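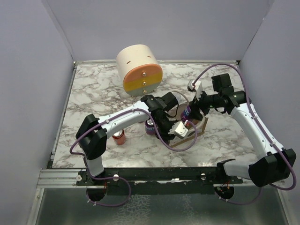

넬톨룸(Neltolum) 연구실 방문기: 양팔 로봇은 캔 담기를 어떻게 배우는가

6월에 넬톨룸의 로봇 조작 연구실이 외부 방문객을 받는다는 안내를 보고 신청했다. 물류 장비 회사에서 포장 라인을 담당하고 있어서, 학습 기반 조작이 지금 어느 수준인지 한번 보고 싶었다. 방문 인원은 모두 12명이었고 대학원생이 절반, 나머지는 나처럼 업체에서 온 사람들이었다.

오전 10시에 1층 로비에 모여 출입증을 받았다. 안내는 Catrin Edwards 연구원이 맡았다. 세미나실에서 짧은 소개를 듣고, 작업 셀이 있는 2층으로 올라가 시연을 본 뒤, 다시 내려와 결과 발표와 질의응답을 하는 순서였다. 주차는 건물 뒤편을 쓰면 되는데 입구가 좁아서 큰 차는 조금 불편하다.

연구 주제

소개 발표는 Yoshinori Sasaki 씨가 했다. 이 팀이 다루는 문제는 긴 작업의 모방 학습이다. 사람이 두 팔을 원격으로 조종해 작업을 수행하고, 그때의 카메라 영상과 관절 값을 모아 정책을 학습시킨다. 여기까지는 다른 곳에서도 많이 하는 방식이다. 이 팀이 Helley라고 부르는 방법의 특징은 시연 데이터를 나누는 데 있다. 한 번의 시연을 통째로 쓰지 않고 접촉이 바뀌는 지점, 즉 물체를 잡는 순간과 놓는 순간을 기준으로 구간을 자른다. 정책은 다음 동작과 함께 현재 구간이 얼마나 진행되었는지도 같이 예측한다.

구간 진행도를 예측하게 하는 이유를 묻자 Sasaki 씨는 실패한 뒤의 행동을 예로 들었다. 캔을 집다가 놓쳤을 때 기존 정책은 빈 그리퍼로 바구니까지 가서 놓는 동작을 그대로 하는 일이 잦았다고 한다. 진행도 값이 있으면 잡기 구간이 끝나지 않았다는 것이 드러나고, 팔이 다시 잡기로 돌아간다. 별도의 규칙을 넣지는 않았고 학습 데이터에 다시 잡는 시연을 섞었다고 했다.

학습에 쓴 시연은 2000회다. 조종자 한 사람이 하루에 할 수 있는 양이 정해져 있어 수집에 시간이 꽤 걸렸다고 한다. 그중 300회는 일부러 어긋난 상태에서 시작한 시연이다. 캔이 한쪽으로 치우쳐 있거나 가방이 돌아가 있는 상태에서 출발한다.

2층 작업 셀

세미나가 끝나고 2층으로 이동했다. 셀은 벽으로 둘러싸여 있고, 흰 대리석 무늬 상판 앞쪽 양 끝에 팔이 하나씩 달려 있다. 손목에는 카메라 모듈이 붙어 있고, 보라색 케이블이 팔을 따라 내려와 앞쪽 구멍 근처로 이어진다. 우리 라인에서는 케이블을 전부 덕트 안에 넣기 때문에 밖으로 크게 늘어뜨린 배선이 눈에 띄었다. Dilwyn Gape 연구원에게 걸리지 않느냐고 물었더니, 초기에는 케이블이 손목 움직임을 당기는 일이 있어서 여유 길이를 몇 번 바꿨다고 했다.

과제는 음료 캔을 손잡이 달린 가방에 세워 담는 것이다. 캔을 눕히지 않고 넣어야 하고, 먼저 들어간 캔을 넘어뜨려도 안 된다. 가방 입구 위로 손잡이가 지나가므로 그리퍼가 내려갈 자리가 넓지 않다. 팔 두 개를 쓰는 이유도 여기에 있다. 한쪽 팔이 캔을 옮기는 동안 다른 팔은 가방 가까이에서 대기하거나 손잡이 쪽을 맡는다.

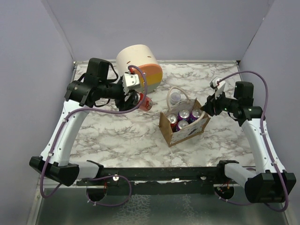
읽는 시간 4분

가방 안에 캔 네 개가 뚜껑을 위로 하고 서 있고, 오른팔 손끝은 앞쪽 손잡이 끝에 가까이 있다. 왼쪽 그리퍼는 가방 밖의 캔에 가 있다. Edwards 연구원은 이렇게 가방이 차 있는 상태가 가장 어렵다고 설명했다. 캔이 많아질수록 남은 공간이 줄고, 손목 카메라 화면도 캔 뚜껑으로 가득 차서 서로 구분이 잘 안 되기 때문이다.

가방은 상판과 나란하지 않고 비스듬히 놓여 있다. 위치를 고정하는 지그는 없다. 포장 라인이라면 당연히 가이드를 달았을 텐데, 이 팀은 가방 각도가 매번 다른 조건을 평가에 포함한다고 했다. 상판 뒤쪽의 크림색 둥근 물체도 끝면이 주황색, 겨자색, 회녹색으로 나뉘어 있어 색이 꽤 복잡한 배경이 된다. 배경 물체가 있는 조건과 없는 조건의 차이는 아직 정리 중이라고 한다.

동작 속도는 느리다. 사람이 담는 것과 비교할 수준은 아니고, 우리 회사의 흡착식 장비와 비교해도 많이 느리다. 대신 캔 위치를 미리 알려 주지 않는다는 점이 다르다. 나는 그리퍼가 캔 위에서 잠깐 멈추는 동작이 자꾸 신경 쓰였는데, Gape 연구원 말로는 구간이 넘어갈 때 생기는 지연이고 추론 주기를 조정하면 줄어든다고 한다.

결과 발표

오후 2시부터 다시 세미나실에서 결과를 들었다. 평가 담당은 Marites Galang 연구원이다. 구간을 나누지 않은 기준 모델과 Helley를 같은 시작 배치에서 번갈아 돌렸고, 배치는 모두 37가지였다. 시작 배치는 위에서 찍은 사진을 겹쳐 보며 맞춘다. 이 과정이 가장 지루하지만 생략하면 비교가 안 된다고 했다.

첫 번째 캔을 담는 단계에서는 두 모델이 거의 같았다. 차이는 뒤로 갈수록 벌어졌고, 마지막 캔에서 가장 컸다. 잡기에 실패한 뒤 다시 시도해서 성공한 경우도 Helley 쪽이 많았다. 반면 가방 손잡이가 안쪽으로 넘어와 입구를 막은 배치에서는 둘 다 성적이 나빴다. 이 부분은 시연 데이터에도 사례가 적다고 한다.

Adham이라는 이름의 비교 실험도 소개됐다. 구간 경계를 사람이 표시한 것과 그리퍼 개폐 값에서 자동으로 뽑은 것을 비교한 실험이다. 결과는 자동 쪽이 조금 낮았지만 차이가 크지 않아, 앞으로는 자동 방식을 기본으로 쓸 계획이라고 했다. 나에게는 이 결과가 제일 쓸모 있었다. 현장에서 시연마다 사람이 경계를 찍는 것은 비용 때문에 어렵다.

질의응답

Berwyn Gethin 씨(식품 포장 업체에서 온 참가자)가 찌그러진 캔이나 표면에 물기가 있는 캔도 시험했는지 물었다. 아직 하지 않았다는 답이었다. 다른 참가자는 캔 대신 병을 쓰면 다시 학습해야 하느냐고 물었고, Galang 연구원은 잡기 구간의 시연은 새로 필요하지만 운반 구간은 일부 재사용할 수 있을 것으로 본다고 답했다. 확인된 결과는 아니라고 덧붙였다.

나는 안전 정지 후의 재시작에 대해 물었다. 지금은 정지하면 팔을 초기 자세로 돌리고 처음부터 시작한다. 중간 상태에서 이어 가는 기능은 다음 과제인 Nogueira에서 다룰 예정이라고 한다. 라인에 넣으려면 꼭 필요한 기능이라 진행 상황을 계속 받아 보기로 했다.

행사는 오후 4시에 끝났다. 발표 자료는 참가자에게 메일로 보내 준다고 했고, 평가 배치 사진과 구간 분할 코드도 정리되는 대로 공개한다고 한다. 다음 방문 일정은 정해지지 않았다. 신청은 연구실 홈페이지의 방문 안내 메뉴에서 받는다.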